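Speaker notes: Learning handwriting again as an adult
Evening talk, Tunstall library, July 2, 2022
Slides are numbered in brackets. Speak slowly. Water on the left.

[1] Title slide
Good evening, thank you for coming. Thank Amber Holroyd for the invitation and for the long tables. Say where the paper and pens are. Everybody will write something at the end, so please take one sheet now.

I learned to write in another alphabet first. My Latin letters came later, from a thin school book, and they were never good. For twenty years I only typed. Then I had to fill in a paper form at the bank, and the clerk asked me to write my own street name a second time. This talk started that afternoon.

[2] What I will speak about
Why our handwriting gets worse. How we hold the pen. How I practiced, and what I would do differently. Then the exercise.

[3] Why it gets worse
Ask: who wrote more than one page by hand in May? Wait for hands. Do not comment on the result.
Writing is a movement that we keep only if we use it. The letters we use most in a signature stay strong. The others become lazy. In my case it was r, n and v. They became the same letter.
Show the shopping list. My husband bought "raisins" when I needed "napkins". (Pause, people usually laugh here.)

[4] My first pages
I wrote one page every evening in a Bomis notebook with wide lines. The full notebook is 268 pages and I will pass it around. Please look at page 3 and then at any page near the back.
Point out: the size of the letters changed first. The shape changed much later. I was disappointed for many weeks, because I looked only at the shape.

[5] Speed
The most useful advice came from Derek Hollis, who taught sign painting in Gembridge. He watched me write one line and told me to take twice the time for it. It felt silly. My hand was shaking more when I went slowly, and I thought this was a bad sign. He said it was only the place where I had no habit yet.
Do not read the whole quotation from the slide, people can read it themselves.

[6] Paper and pen
Keep this part short. In the first talk I spent too long here and there was no time for questions.
A pencil is fine. A cheap ballpoint needs more pressure, and the hand gets tired. I like the Rornel felt pen, the medium one. Lined paper until the letters sit on the line without thinking.
If somebody asks about fountain pens: I own one, I do not write better with it.

[7] Holding the pen
Take a pen and show it. Thumb and first finger hold, the middle finger is under the pen like a shelf. The two last fingers rest on the paper and slide.
Ask everybody to take the pen and move only the fingers. Then only the wrist. Then the whole forearm, with the elbow as the center. Most of us write only with the fingers, and this is why it hurts after half a page.
Harsh Lodhi does hand therapy and he read this part for me. His correction: I should not say "the correct grip". Many grips work. If you have no pain and people can read it, leave it alone.

[8] The hand
Leave this slide up while they stretch.

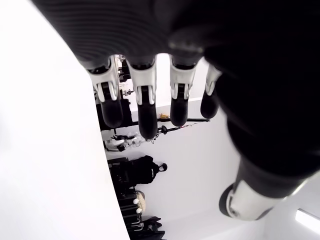
Slide 8. Four fingers and a thumb, from under the palm.

Now put down the pen. Let your hand hang from the wrist, fingers down, and count slowly to ten with me. Open the hand wide, close it softly, open again. Touch each fingertip with the thumb, first finger to last finger and back. The last finger is usually the difficult one.
Left-handed people: everything is the same, but turn the paper to the right. Nneka Edet is left-handed and has promised to help at the second table.

[9] The exercise
Write your full address, at normal speed. Fold the paper so you cannot see it. Write the address again, twice as slow, with the forearm moving. Open the paper and compare.
Give them the time they need. Walk around, but do not stand behind anybody. Some people had a hard time with handwriting in school and they will stop if the teacher is standing there.
If there is time: exchange the paper with a neighbor, and the neighbor reads the address aloud.

[10] What to do at home
One line every day is enough. Choose one letter for a week. Write real things, for example a postcard or a label for a jar. I copied poems and I got bored by the second week.

[11] Questions
Questions I got before: is it too late at seventy (no), should children learn cursive (I am not a teacher, say so), how to write on a whiteboard (from the shoulder).
Collect the pens. The notebook must come back to me! Darren Rowbotham locks the building, and he needs the tables folded before that.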